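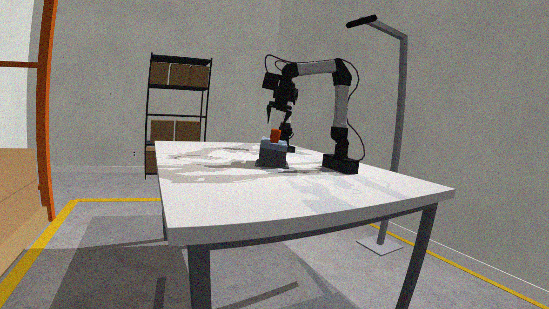

White tabletop, long shadows.

Legs are done for the week. I'm writing this with both feet in a bucket and a bag of frozen corn on my left knee, so if the handwriting goes sideways that's the corn's fault.

We played Bilberg tonight, away, on that terrible sloping field behind the school. I'd forgotten how bad it is! You spend the first half running downhill and feeling like a genius, and then you switch ends and suddenly every throw dies in front of you. We were up at the half and I was already planning my victory burrito. Then the wind came around and we couldn't complete a pass longer than a driveway. Lost by two. I dropped one in the end zone, flat disc, right at my chest, no defender anywhere near me. I can still feel it hitting my hands. I keep replaying it and I keep dropping it.

The rest of my game was okay, I think. I got one really nice block near the sideline (full layout, grass in my teeth, grass in places I won't write down) and I played the whole last point on nothing but half a banana. My cutting is better than it was in April. I'm still turning my head too early though, and I only notice once I'm home.

The drive was 41 miles each way, and the carpool stopped at the gas station with the good pretzels. That part was great. Somebody put on a playlist that was all movie themes and we sang the whole way back like we'd won.

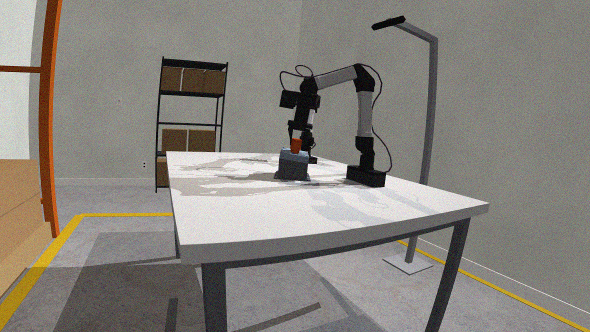

Two robot arms at the table, gray walls behind.

Dues are due. It's 50 dollars again, same as last season, and I have to remember to pay before practice or I'll be the person getting the reminder message in the group chat. Again. I also need new cleats. The Harkovico pair has a split by the left toe and I've been packing it with tape, and tonight the tape gave up in the second half. There's a pair of Tanuis at the outlet that I tried on last month and have been thinking about way too much. They were a little narrow but they looked so fast!

Next up is the Skumcombe tournament, and I'm nervous already. We've never played it. It's two days, 4 games on the first one, and the sign-up sheet says to bring your own shade, which sounds ominous. I said I'd drive and I said I'd bring the canopy, and now I can't find the canopy poles. The canopy itself is in the hall closet where it should be. The poles might be in the shed, or they might be at the park from the summer picnic, in which case they belong to the park now.

I did jump rope this morning before work, 402 skips without a miss, which is my best ever — I was so pleased I told the cat. I probably should've saved the legs for tonight. Oh well.

Things to work on: catching with two hands (obviously), the backhand into the wind, and not talking to myself out loud on the line, which a Bilberg player asked me about very politely. I'd also like to learn the over-the-top throw properly instead of just flinging it and hoping. There's a wall at the rec center I could practice against if the handball crowd isn't using it.

Corn is thawed. Going to put it back in the freezer and pretend it's still food. Alarm set for 6:30, early shift tomorrow, and I haven't washed my jersey.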